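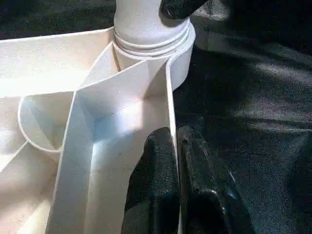 Call for Participants: Household and Shop-Floor Chore Study

The Hayat Center for Everyday Automation invites adults with practical experience of housework, stockroom work or light assembly to take part in a study of whether machines can yet do ordinary chores to a standard that people would accept. Participation is paid. No technical background is required, and applications from people who have never worked near a robot are especially welcome.

Background

Claims about household robots are not new. The Center's own library holds a trade pamphlet from 1936 that promises the reader a mechanical servant for laundry, dishes and sweeping. Many of the tasks it lists remain difficult for machines today. A robot may lift a rigid box many times in a row and then fail when the same box is turned on its side or set down on a piece of cloth. Containers with inner walls, narrow pockets and rounded collars present a particular problem, as the gripper must take hold of a thin edge without tipping, bending or dropping the object.

The Center has spent the past two years collecting attempts at such tasks on its Drondar arm stations. The present phase, known as Fulovix, asks a different question. We wish to learn how people who do this work every day judge what the machine has done, and at what point they would be willing to leave it to work alone.

In the first phase, 792 attempts were recorded across pick-up, placing, sorting and folding tasks. Our staff rated 537 of them as complete. When a small group of experienced cleaners and stockroom workers reviewed the same attempts, they accepted far fewer. They noted items returned to the wrong place, containers left at an angle and cloth pulled out of position. The difference between the two sets of ratings is the reason for this call.

What participants will do

Each participant will attend four sessions of three hours at the Futby building. Morning sessions begin at 9:00 a.m. and afternoon sessions at 1:30 p.m. The sessions include the following activities.

Performing set chores by hand, at a normal working pace, while a member of staff records the time taken and the order of steps.

Guiding a robot arm through the same chores with a hand controller. Full instruction is given in the first session, and most people are comfortable with the controls within an hour.

Watching the arm attempt the chores without guidance, and marking each attempt as acceptable, acceptable with correction, or not acceptable.

Taking part in a short interview about which chores you would hand over to a machine, and which you would not.

The chores are drawn from two lists. The household list covers emptying a dish rack, sorting small items into divided containers, wiping a counter, and folding towels. The shop-floor list covers unpacking parts, filling trays, returning empty containers to a shelf, and clearing a bench at the end of a shift. Participants will be assigned to one list according to their experience.

Who may apply

Applicants must be 18 or older and must be able to stand or sit at a bench for up to 40 minutes at a time. Adjustable benches and seating are available. Applicants should have at least one year of regular experience in one or more of the following: cleaning, care work, kitchen work, retail stocking, warehouse packing, or assembly. Running a household counts as experience and should be described on the form in the same way as paid work.

Current employees of the Center and members of their households may not apply. People who took part in the first phase may apply again, but will be placed on the other list.

We hope to gather nearly 1000 rated attempts in this phase. Places are limited by the number of stations, and a waiting list will be kept.

Payment and expenses

Participants are paid for each session attended, including any session that ends early for technical reasons. The hourly rate is stated in the information sheet sent to all applicants. Bus and parking costs are refunded on presentation of a receipt. Payment does not depend on how quickly you work, how well the arm performs, or what opinions you give. Unfavorable ratings are as useful to us as favorable ones – please mark what you see.

Safety and privacy

The arms run at reduced speed whenever a person is seated at the station, and every station has a stop button within reach. Long sleeves must be rolled above the elbow, and rings and bracelets removed before the session. Lockers are provided.

Cameras at the stations record the bench and the participant's hands. Faces are not recorded. Interviews are audio only and are stored under a number. You may withdraw at any time before the final report is prepared, and your recordings will be deleted on request.

How to apply

Application forms are available at the Futby front desk or by mail on request. Please state which list you prefer, whether you can attend in the morning or the afternoon, and any adjustments you may need. A résumé is not necessary. Two or three sentences on the work you do, or have done, will be enough.

Forms should be returned by the end of February. Applicants will be contacted by telephone or letter, and those selected will be invited to a half-hour visit to see the stations before they agree to take part.

Questions about the study and its methods should be addressed to Tegwen Penry, Study Lead. Questions about scheduling, payment or access to the building should be addressed to Tudur Powell, Participant Office, who can also supply the form and information sheet in large print.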